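Remzi Toprak Settles Into the Quiet Life After "Mirker"

9/22/26

Fans of the long-running family drama "Mirker" have been wondering for a good while now what Remzi Toprak has been up to, and we are happy to report that the answer is a sweet one. The actor, who spent eight seasons playing the gruff but lovable ferryman Captain Odell, has bought a house in the little lakeside town of Villanueva, and he seems to be enjoying every minute of it.

Toprak has never been one for sharing a lot about himself. Even when the show was at its most popular, and people stopped him in the grocery store to ask for the Captain's famous whistle, he kept his home life to himself and went on talking politely about the weather. So it came as a lovely surprise when he sat down last week with the local paper, the Villanueva Lantern, and chatted for most of an afternoon about cooking, gardening, his bad knee, and the woman he has been seeing since February.

That woman is Gwenaël Texier, the singer and stage actress many readers will remember from the musical "Tarkell" (she was the one who sang the lighthouse song in the second act, and if you saw it you surely went home humming it). The two had met years ago at a charity dinner and lost touch, as busy people do, and then found themselves seated next to each other again at a friend's birthday party this past winter.

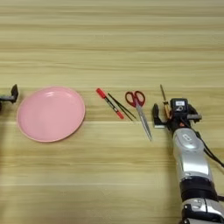 "I asked her to pass the bread and we were still talking when they put the chairs up," Toprak told the paper. "I had forgotten how easy she is to talk to. I went home and called my sister at midnight, and she was not pleased about the hour, but she was very pleased about the news."

Texier, for her part, has kept her apartment in the city, where she is rehearsing a new play, and drives out to the lake when her schedule lets her. She told the Lantern that she had never in her life grown so much as a tomato before this summer and that she is now, in her own words, "unbearable about it." There were so many of them by August that the pair took to leaving bags on the neighbors' porches, and at least one neighbor has started leaving zucchini in return!

Naturally, the question of wedding bells came up, and just as naturally both of them laughed and changed the subject. Toprak was married once before, for 13 years, and he spoke kindly of that time without going into it. He has two grown daughters, and he said they have both met Texier and gotten along with her so well that he has trouble getting a word in at dinner.

Viewers who miss seeing him on the screen will not have to wait too much longer, either. Toprak has finished work on "Zikevgate," a small mystery picture in which he plays a retired judge with a secret or two in the attic. It was his first job since "Mirker" wrapped up after 306 episodes, and he admitted he was nervous on the first morning and put his costume jacket on inside out. The film has no release date yet, but he hopes it will be in theaters sometime next year.

As for a "Mirker" reunion, which comes up every time two or more of the old cast are spotted having lunch, he would not say no. He still talks to most of the crew, and he kept the Captain's cap, which hangs on a hook by his back door and goes on his head whenever it rains. For now, though, he is in no hurry to be anywhere. There is a porch to paint before the cold weather comes, and Texier has already picked the color, a soft green he says he argued against for two days and now likes very much.

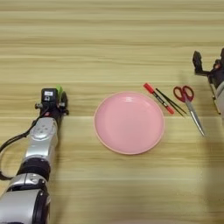
MORE IN CELEBRITY NEWS

Gwenaël Texier's new play is still without an official title, but the producers have said that it will open in February, with a short run of previews before that. She plays a piano teacher who inherits a hotel, and yes, she will be singing, though only one song this time. Tickets have not gone on sale yet, and her fan club has promised to send word to its members as soon as they do.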